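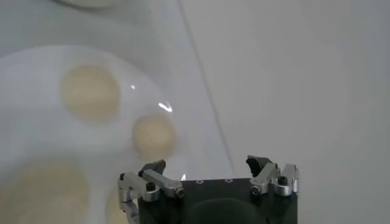 What Is Steam?

Water can be a solid, a liquid or a gas. Ice is the solid. The water in your glass is the liquid. When water gets hot enough, it turns into a gas called steam.

At sea level, water boils at 212 degrees Fahrenheit. Bubbles form at the bottom of the pot, rise to the top and pop. Each bubble is full of steam.

Real steam is invisible. The white cloud over a kettle is made of tiny drops of liquid water. They form when steam meets cooler air. Your breath makes the same kind of cloud on a cold December morning.

Steam takes up much more room than the water it came from. If it is trapped, it pushes hard. Old trains used that push to turn their wheels.

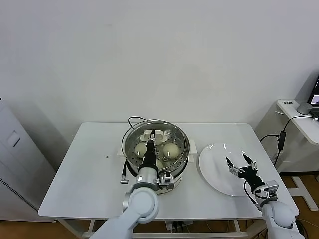

By the Tateck Kids science desk
12th June

Cooking With Steam

People also use steam to cook. Water boils in the bottom of a pot, and the food sits above it on a rack with holes. The steam goes up through the holes and heats the food on all sides.

Buns cooked this way stay soft and pale. Buns baked in an oven turn brown because the air there is dry and much hotter. Vegetables, fish and rice can be steamed too.

Steam can burn you badly, even when you can't see it. Let an adult lift the lid.

Try It

Ask an adult to pour warm water into a clear glass. Put a cold metal spoon across the top and wait a few minutes. Look at the underside of the spoon. The drops there were water vapor, and they turned back into liquid when they touched the cold metal. This is called condensation.

Words to Know

Vapor: water in the form of a gas
Condensation: gas turning into liquid
Evaporation: liquid turning into gas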